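The Clerix Two-Hander: a robot for people who wrap, fold and lay out
By the Hinds equipment desk
October

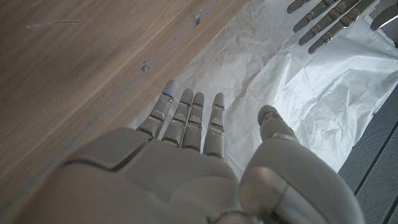

Photo: Hinds / wrist camera, right hand

Every few months somebody offers us a machine that will take over the packing bench. Most of them turn out to be a very fast arm with a suction cup on the end, which is a fine thing if your life is made of identical boxes. Ours isn't. We sell reconditioned lamps, odd lots of crockery and the occasional barometer, and what stands between those and the carrier is a person with a sheet of something crinkly and a certain amount of patience.

The Clerix Two-Hander is aimed squarely at that person. It comes as a pair of grey five-fingered hands on a pair of arms, sold as a bench kit, and we have had one on trial at our Dranholm unit for long enough to have opinions. We stock it now, so read the following with that in mind.

What it does

It handles flat, floppy stuff. Tissue, wrapping sheet, thin film, dust covers, bin liners if you are feeling cruel. The two hands work from opposite sides of the sheet, spread it, square it up to an edge of the table and hold it there while you put the goods on. Then, if you have taught it to, it folds.

The picture at the top was taken from the right hand, which is the view you will be spending a lot of time with. You are looking over the back of the hand, with the fingers out flat above a crumpled white sheet and the other hand reaching in from the far corner. It takes a day or so to stop feeling that the hand is yours and has gone a bit numb.

The hands

They are the reason to buy the kit and most of the reason for the price. The shells are smooth and matte and wipe down with a damp cloth. The fingers are jointed in segments, with small hinge pieces between the links, and they will lie open and nearly straight when asked, which matters more with sheet material than any amount of grip. A hand that always wants to curl is no use for smoothing. The thumb is a stout affair and does most of the actual holding.

There are little blue lights on the fingers. Clerix has them as status lights, and the manual gives them most of a chapter. In daily use we look to see whether they are on, and we suspect you will too.

Gaps between the segments do collect fluff. Anyone wrapping in tissue should expect to go over the knuckles with a soft brush at the end of the shift. Clerix sells a brush. A clean paintbrush does the same job.

Teaching it

No programming in the usual sense. You put on the Petutitz gloves (sold separately, naturally) and do the job yourself while the hands copy you from across the bench. Repeat until it has got the idea. For squaring a sheet to the table edge, 20 goes was plenty. For a simple parcel fold we needed 60, and a good few of those were us learning to stop fidgeting. It copies fidgeting very faithfully. For one memorable afternoon our unit patted every parcel twice before letting go, and we have decided to call that a feature.

The gloves come in 3 sizes, all of which run small.

Jobs it learned well:
– opening out a creased sheet and laying it along an edge
– holding a corner down while a human does the clever bit
– simple envelope folds around anything roughly brick-shaped
– bundling used sheet and dropping it in the bin

Jobs it did not:
– sticky tape, in any form
– picking one sheet of tissue from a stack, where it likes to take four
– anything round

The tape business is a pity. We now have the robot hold and the human tape, and the two of them get on well enough.

Setting up

You need a solid table and room at both sides. Ours is an old wooden one with its share of marks and scratches, and the hands don't mind it at all, though a very shiny top will confuse the cameras under strip lights. White sheet on brown wood is about the easiest thing you can give it. White sheet on a white bench is asking for trouble, and we would put something darker underneath.

Allow a morning to bolt it down and calibrate. The calibration routine has the hands wave slowly at each other for some time. Stand back and let them get on with it.

Speed, since you will ask

Slow. A practised packer will beat it on every single parcel and have time to tell it so. It earns its keep on the dull stretch after lunch, laying out sheet after sheet at exactly the pace it kept at nine in the morning. Clerix rates the finger joints for 3000 hours between services. We haven't got near that yet, so we can't tell you whether it's true. Replacement fingers are a plug-in part and we keep them on the shelf at Dranholm.

Noise is a low whirr, quieter than our radiator.

Who should buy it

Small workshops with awkward goods and a lot of wrapping, chiefly. Museums and auction rooms have asked as well, and for dust sheets and liners we think it would suit them – we would keep it away from the porcelain until you have taught it yourself and watched it for a good while. If you ship one product in one size of box, buy the suction cup and spend the difference on biscuits.

In the kit: two arms with left and right hands, wrist cameras, bench clamps, control box, cables, one manual of heroic length. Gloves, brush and spare fingers are extra. Prices on application, and yes, we know how annoying that is. Ring us and we will simply tell you.

Demonstrations at Dranholm are by appointment. Bring a few of your own things to wrap, and your own sheet too if it's an unusual weight. The hands are fussier about that than about the goods.

Related items
Petutitz training gloves, pair
Clerix replacement finger, single
Clerix knuckle brush
Bench clamps, heavy
Dark bench mat for pale materials
Tissue and film: which weights work with robot hands

Contact Hinds | Delivery and returns | Copyright Hinds | Back to top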